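Forums > Home Automation > Robots & Chores
Home | New posts | Members | Search | Log in

Clearing the table: are we there yet?

124 replies | 9 shares

gellow_fan
Posted April 9, 2021

I've been playing with tabletop chores in simulation for a while now and I am way more hopeful than I was last July! The job I care about is boring on purpose. Dinner's over, there's stuff on the table, put it away. I started with the salt because everybody has a salt shaker and it's a nasty little thing to pick up: tall, narrow, faceted sides, and a top full of holes you don't want pointed at the floor.

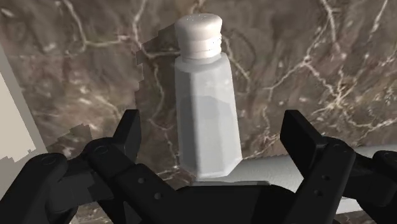
My feeling is that single objects are close to solved. Give an arm one item, decent lighting and a few tries and it'll get there more often than you'd think. My planner is called Stenora (named after my grandmother's street, long story) and I ran 24 different starting positions for the shaker last night. The side approach beat coming from above by a mile. So, who else thinks we see a real table-clearing arm in ordinary kitchens before the decade is out?

Share (9) | Reply

mopbucket
Not me, sorry. I love this stuff but "one item, decent lighting" is carrying that whole post. My kitchen table right now has mail, a banana, somebody's retainer and a puddle. Come back when it can do the puddle.

Share (0) | Reply

Emerson Sampaio
I work nights in a small shop that packs plumbing fittings, so I see this from the other end. We've got a Camargo arm on the boxing line and it is great! It does the same reach all shift and never complains about its wrists. But the bins are fixed, the parts are all one size and we spent weeks getting it that way. If a pallet is a hand's width off, somebody has to walk over. Homes are nothing but pallets a hand's width off.

Share (2) | Reply

gellow_fan
@mopbucket the puddle is fair, lol. @Emerson that's exactly the kind of thing I want to hear, thanks. How did you deal with parts that roll?

Share (0) | Reply

Emerson Sampaio
Trays with ridges. Which is cheating, I know.

Share (1) | Reply

tin_whisk
Ridged trays are NOT cheating, that's how people do it too. We have silverware drawers with slots. I think everybody gets hung up on making the robot handle our mess when we could meet it halfway with a hook here and a tray there. I'd redo my whole counter for a machine that puts the dishes away, and I'd do it this weekend.

Share (4) | Reply

mopbucket
You would. My husband won't move the toaster.

Share (6) | Reply

quietgears
Price is my sticking point. The Mallilard kit I keep looking at is $3,299 and that gets you an arm with no hand on it. For that money I can wash an awful lot of forks myself. Still want one, though. I have the page open in another tab as I type this.

Share (3) | Reply

gellow_fan
Simulation is free, quietgears, come join us! And since mopbucket asked for mess, I've moved on from the salt. Flat things, soft things and things sitting inside other things are the hard part, and I'd rank them like so, easiest first.

1. Paper towels on their side. Big and light, with lots of room to grab. The loose flap is what worries me, because a finger can catch the flap and unroll the thing.

2. A bowl with a utensil left in it. Do you take the utensil out first or carry both together? I go back and forth. Carrying both is faster, and one bad tilt ruins it.

3. A fork lying flat on the table. Hardly any height to close on. People slide it or tip it up with a fingernail without thinking, and I'd love to hear from anyone who has a trick for this.

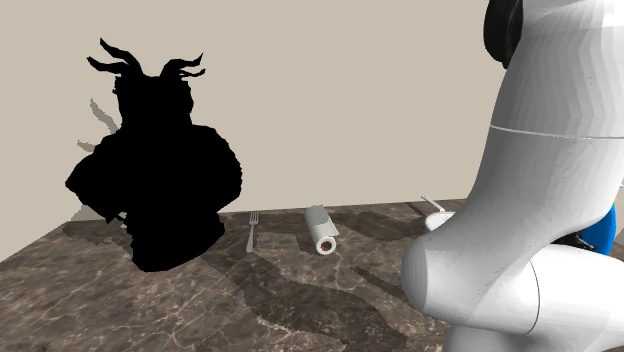
4. Anything with horns. Thin points sticking out every which way, so the planner sees a hundred places to bump and gets shy.

Share (5) | Reply

tin_whisk
For the fork, go for the handle and drag it to the table edge until it hangs over, then pinch from above and below. Works for coins and credit cards as well.

Share (3) | Reply

Emerson Sampaio
Seconding the edge trick, we do it with gaskets. I'd swap your 1 and 2 by the way. Soft rolls get crushed and then they don't let go clean.

Share (1) | Reply

mopbucket
Okay, the edge trick is pretty cool. I'm still at "not in my lifetime" for the puddle, but put me down as a maybe on forks.

Share (2) | Reply

Previous | 1 | 2 | 3 | Next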